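Six Months In With My Fatty Liver

July 20, 2018

So my follow-up bloodwork came back and I promised a few of you I'd write it up, good or bad. It's mostly good! My ALT was 209 in December. It's now in the fifties, still higher than the lab likes, but I did a little dance in the parking lot anyway.

For anyone new, I went in for a plain old physical last winter feeling fine (tired, but who isn't) and came out with a referral to the liver clinic in Brumevstead. They did an ultrasound, a pile of hepatitis tests that were all negative, and then that scan where they thump you between the ribs and measure how stiff your liver is. Fatty liver, some inflammation, no cirrhosis. I cried in the car and then went and ate a burrito, which tells you where my head was at.

What I changed

Soda went first. I was a three-a-day person and I'd stopped noticing. The first week gave me a headache that could have stopped a train, and then it was fine. I also quit the beer with dinner, even though my doctor thinks the sugar was the bigger problem for me.

Then walking. I do the loop by the reservoir most mornings, and my goofy goal was 1,737 minutes by summer because that's what my spreadsheet spat out when I messed up a formula. I kept it. I hit it in May and just kept going.

Coffee stayed, thank goodness. My doctor is actively in favor of coffee (black, not the milkshake kind), so I've moved from the drive-through stuff to a bag of Asico dark roast at home. I'm down about 13 pounds in total, and most of that came off before April. It has been very slow since then and I'm trying not to be a baby about it.

The food part

My neighbor Thắng Ninh lent me his rice cooker and a stack of recipes from Kiều, the little lunch place where he used to cook. The fish soup is the one I make over and over. I leave out half the salt and double the dill. 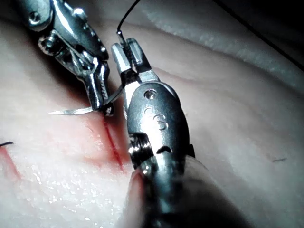 What's next

Blood draw again in December, plus another stiffness scan. I've been logging meals in Wirkari and I'm pretty sick of it, so I may drop down to weekdays only and see if I behave. The clinic also wants me to get the hepatitis A and B shots, and I've had the first round. Sore arm, nothing else.

If you've had the scan twice, did your number move much? Mine was taken after a big breakfast the first time and I've since read you're supposed to fast. Let me know in the comments.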